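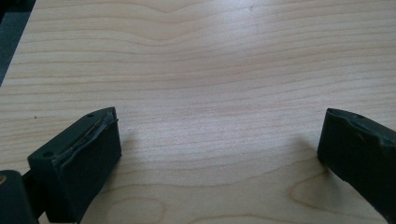
Progress Report: Replacement Parts and Repair Service for Interior Shutters

Submitted by: Hamisi Muli, Repair Operations
Submitted to: Okoth Fund, Small Trades Program
Date: Oct 14, 2021

1. Purpose of the grant

The grant supports the repair of interior window shutters that would otherwise be thrown out for lack of parts. Work is carried out at the Skosow shop. Money was approved under three headings: a parts catalog, tooling for short-run parts, and training for repair staff. This report covers the period from March to the end of last month. Spending is reported separately on the forms supplied by the Fund.

2. Status summary

Parts catalog: on schedule.
Short-run tooling: behind schedule, see section 4.
Staff training: complete except for the finishing module.
Customer measuring guide: first version released, second version in draft.

3. Parts catalog

The catalog now holds 385 entries. Each entry records the part type, overall dimensions, the material, the fastener pattern and the shutter lines the part is known to fit. Tilt rod staples, louver pins, magnetic catches and hinge leaves make up most of the list. Louver blanks are entered by width, thickness and edge profile. Length is left out, as blanks are cut to order.

The original plan was to sort the catalog by maker. This was dropped early on. Many shutters reach the shop with no label, and several makers bought hardware from the same supplier, so a search by maker either returned nothing or returned the same part under several names. The catalog is now sorted by measured dimensions, with maker as an optional field. Staff at the bench enter the pin diameter and shoulder length and get a short list of matches.

Two problems remain. Older entries taken from paper records give dimensions in fractions of an inch, while newer ones are decimal. Rounding between the two has caused wrong matches on spring-loaded pins, where a small error is enough to make the louver bind or drop. Paper entries are being remeasured from stock where stock exists. Where it does not, the entry is marked "unverified" and is not used for ordering.

The second problem is color. Plastic parts yellow with age, and a new white pin in an old panel is easy to see from across a room. The catalog lists the color as supplied. It makes no attempt to predict a match, and customers are told this before an order is placed.

4. Short-run tooling

This item covers the fixtures needed to make discontinued hinges and louver pins in small batches. The plan called for six fixtures. Four are in use:

Drilling fixture for stile holes
Bending fixture for offset hinge leaves
Trimming fixture for louver tenons
Notching fixture for tilt rods

The two outstanding fixtures are both for non-mortise hinges. The drawings were sent to Zoter, the machine shop named in the application, and the first parts came back with the knuckle bore out of line with the leaf. A hinge made on that fixture closes, but the panel sits proud of the frame at the top. The fixture was returned with a marked drawing. Zoter has agreed to recut the locating block at no charge. We are waiting on a delivery date and will not order the second fixture until the first has passed inspection.

In the meantime, non-mortise hinge requests are handled by fitting the nearest current hinge and plugging and redrilling the old screw holes. The result is sound but adds bench time to every panel, and it leaves plugs that have to be painted. It is not suitable for stained shutters. Stained work needing this hinge is on hold, and the customers affected have been notified.

5. Training

Bench staff completed modules on disassembly, stile repair, louver replacement and rehanging. Each module ended with a practical test on a scrap panel. The louver replacement test was repeated for the whole group after the first round, when it became clear that the written procedure did not say which way to orient the spring-loaded pin. The procedure has been corrected and reissued.

The finishing module has been moved back. It depends on the spray area at the Ukach annex, where the extraction fan is being replaced. Brush touch-up was taught at the main shop as a stopgap.

6. Customer measuring guide

The guide tells customers how to measure a broken part before calling. The first version produced a steady stream of bad measurements of two kinds. Customers measured the visible part of the louver instead of its full length, and they measured hinge leaves with the hinge half open. The second version moves both instructions to the first page and adds a line asking for the thickness of the stile. It also asks customers to keep the broken part until the repair is finished. A part in a padded envelope is still the most reliable measurement the shop receives.

7. Changes requested

We ask the Fund to approve the following.

a) Extension of the tooling item until the recut fixture has been inspected and the second one delivered.
b) Transfer of the unspent part of the catalog travel line to the purchase of two digital calipers and a thread gauge. Travel to view dealer stock was not needed, as dealers were willing to mail samples.
c) Permission to publish the measuring guide on the shop's website with the Fund's name on the last page.

8. Work planned for the next period

Remeasure paper-record entries for spring-loaded pins first, then hinge leaves.
Inspect the recut hinge fixture and run a trial batch.
Release held stained work in the order received.
Hold the finishing module once the fan is in service.
Issue the second version of the measuring guide.

Questions on this report can be sent to Hamisi Muli at the Skosow shop. Inspection notes for the hinge fixture are available on request.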